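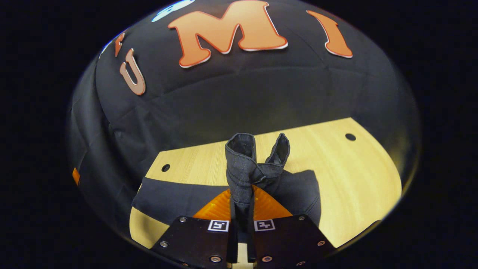 *Fig. 1. View from the hand-held gripper, fingers closed on dark fabric. Note one marker on each finger.*

## Unit 4: Reviewing a hand-held gripper kit

Kit under review: **Plallex hand gripper**, supplied by Mustonen
Notes prepared by Barbara Piątek, lab help from Eetu Saarinen

The kit is sold as a teaching set. A person holds the gripper and does the task by hand, and the camera on the tool records it. Our question is whether the kit is good enough for cloth work at the Jellalham lab.

**What to look at in Fig. 1**

- The round view is wide. It takes in both fingers and a large part of the table behind them.
- The lens bends straight things near the border. Do not measure distances there before calibration.
- Dark cloth against black fingers is a hard case for colour segmentation. The orange ridged part behind the fabric is much easier to separate.

**Points from the review**

The seller's sheet promises 137 minutes of recording on one charge. We have not tested this yet. Changing the fingers took Eetu 6 minutes, and the manual is clear on this step. The chapter on calibration is weaker, please read it 2 times.

**For next class**

Work in pairs. Write half a page: would you buy this kit for folding trousers? Compare with the Wakari kit from Unit 2 and bring your labelled copy of Fig. 1.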